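Product Review: Jukum Compact Rice Cooker
Testlow Household Equipment Reviews
August 2025

The Jukum compact rice cooker is intended for small households, staff kitchens and shared residences where counter space is limited. Testlow obtained 2 units through ordinary retail channels and used them over a period of 70 days. A total of 107 batches of rice were prepared, most of them plain white short-grain, with the remainder divided between brown rice and mixed grains.

White rice was cooked evenly throughout the pot at all fill levels above the minimum line. At the minimum line itself, the bottom layer was firmer than our reviewers prefer, and a short rest with the lid closed corrected this only in part. Brown rice required more water than the printed guide suggests – an adjustment that owners will need to establish for themselves.

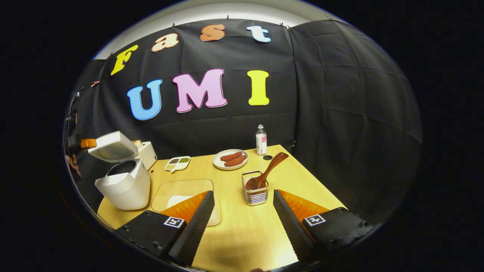
The hinged lid opens upward and back, which leaves the inner pot fully accessible for serving. Purchasers should allow for this when placing the cooker under a wall cabinet. The dark inner pot shows dried starch clearly and is therefore easy to check after washing. The white exterior, on the other hand, requires regular wiping if the cooker is kept near sauces or seasonings.

The keep-warm setting performed adequately for a simple meal of rice and sausages served in stages. Rice held overnight was dry at the edges, and we do not recommend the practice.

The comparable Temba model offers a removable lid and a longer power cord, although its controls are less clearly labeled. The Bronimar model is quieter but noticeably slower with brown rice.

Testlow rates the Jukum as suitable for daily use by one or two persons. Replacement inner pots are to be offered from November, and this review will be revised once they have been tested.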